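Cahier d'atelier, 2023-04-20
Registre Khumalo, suite du démontage et premiers essais de colle

Repris le registre où je l'avais laissé. Le corps d'ouvrage est entièrement décousu, les cahiers sont sous poids léger entre deux intissés, dans l'ordre. J'ai recompté avant de commencer : 107 feuillets, soit ce qu'indique le constat d'état de décembre. La foliotation à l'encre saute un numéro vers la fin, je l'ai noté au crayon sur la chemise et pas sur la feuille.

Le plus gros du travail est au dos des cahiers. L'ancienne colle animale part bien par plaques au scalpel, sauf dans le tiers inférieur, où quelqu'un est repassé avec autre chose, plus jaune et plus souple. Au cataplasme de méthylcellulose elle ne bouge presque pas. Dumisani pense à une colle vinylique des années où le registre servait encore au guichet, et je suis de son avis : elle blanchit à l'eau tiède et se roule sous le doigt. On la retire donc à la main, cahier par cahier, à la spatule mousse.

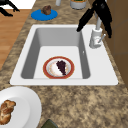

Atelier papier et reliure — Trorance

Dépoussiérage terminé sur plus de 70 feuillets. Éponge vulcanisée découpée en petits cubes, gomme en poudre dans les marges uniquement. Ne pas insister sur les colonnes de droite : le crayon des totaux est très peu tenu et il part avec la crasse. J'ai abîmé légèrement un chiffre au feuillet 7 (verso, en bas), encore lisible. Signalé dans la fiche.

Test de solubilité des encres, au coton-tige à peine humide, sur papier buvard :
Encre brune du texte courant : stable à l'eau, stable à l'éthanol.
Encre rouge des en-têtes : migre à l'eau tout de suite. Stable à l'éthanol.
Tampon violet : migre aux deux.
Crayon : stable si on ne frotte pas.

Conclusion pratique, pas de bain. L'idée d'un lavage général est abandonnée et je la raye du devis. Les feuillets sans rouge ni tampon pourraient y passer, mais on aurait deux tons de papier dans le même volume et le client l'a déjà refusé une fois pour un autre registre. On reste sur un nettoyage à sec et une humidification en chambre pour la mise à plat.

Colle d'amidon. Premier lot raté : grumeaux, et une peau sur le dessus parce que j'ai couvert trop tard. Deuxième lot avec l'amidon de blé Tetero, une part pour cinq d'eau, trempage préalable, cuisson au bain-marie en remuant sans arrêt. Passée au tamis de crin trois fois après refroidissement. Texture de crème épaisse, bonne tenue au pinceau. Diluée ensuite pour les comblements fins, à l'œil, jusqu'à ce qu'elle coule lentement de la pointe. 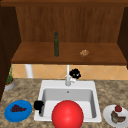
Essais de doublage sur chutes d'un vieux papier vergé de grammage voisin. Trois papiers japonais en concurrence. Le plus mince disparaît presque, mais il peluche au bord déchiré et ne tient pas la charnière. Le moyen est bien sur les déchirures simples. Le plus fort laisse une surépaisseur qu'on sent au doigt, à réserver aux fonds de cahier. J'ai ouvert et fermé chaque éprouvette cinquante fois à la main. Aucune n'a lâché, mais le mince a commencé à marquer une ligne blanche au pli.

Pour les lacunes du coin inférieur (presque tout le premier cahier, et encore un peu le deuxième), je teinte le papier de comblement à l'avance. Acryliques très diluées, passées au spalter large, séchage à plat sur non-tissé. Le ton d'essai est trop rose à la lumière de la fenêtre et correct sous la lampe. Refaire avec une pointe de terre d'ombre. Dumisani préfère un comblement un demi-ton plus clair que l'original, moi aussi pour les marges, moins pour les zones écrites. À voir ensemble sur pièce.
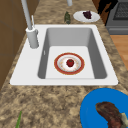

Couvrure : la toile est récupérable sur les plats, perdue au dos. La pièce de titre tient par un coin. Elle est mise à part dans une pochette polyester avec son numéro. Les cartons sont délaminés aux angles ; injection de colle à la seringue puis serrage entre ais, à faire avant toute reprise de la toile. J'ai commandé chez Fendier une toile écrue à teindre, le bordeaux de leur nuancier étant trop vif. Demander si le rouleau entamé du printemps dernier existe encore, il était plus proche.

Couture : on garde les trous d'origine. Cinq rubans, comme avant, et fil de lin un peu plus fin que celui que j'ai déposé, qui avait cisaillé les fonds. Vérifier le gonflement au dos avec les onglets en place avant de couper quoi que ce soit.

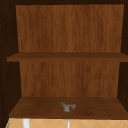
Le séchage des feuillets doublés reste le point faible de notre organisation. Sous presse, les buvards doivent être changés souvent au début, puis espacés, et il faut un endroit pour laisser reposer les piles une fois sorties, à plat et à l'abri des passages. Les claies sont prises par les plans jusqu'à la livraison. Je propose la tablette du milieu dans le placard en bois, qui est libre et sur laquelle il n'y a rien à déplacer. Essayer d'abord avec une pile d'éprouvettes entre buvards et un ais dessus, et mesurer l'humidité à l'intérieur, porte fermée puis porte ouverte, avant d'y mettre un seul original.

À faire :
Terminer le dos des cahiers, partie inférieure.
Deuxième teinte pour les comblements, plus brune.
Photographier les défets trouvés dans les cartons avant de les séparer. L'un porte de l'impression, peut-être un tarif.
Corriger le devis (bain supprimé, heures de grattage en plus).
Rincer le tamis tout de suite après usage, l'amidon sec bouche les mailles.

Ajout de D. Ngcobo : vu les éprouvettes, d'accord pour le papier moyen. Attendre mon retour pour les angles des cartons, je voudrais tenter une colle plus sèche.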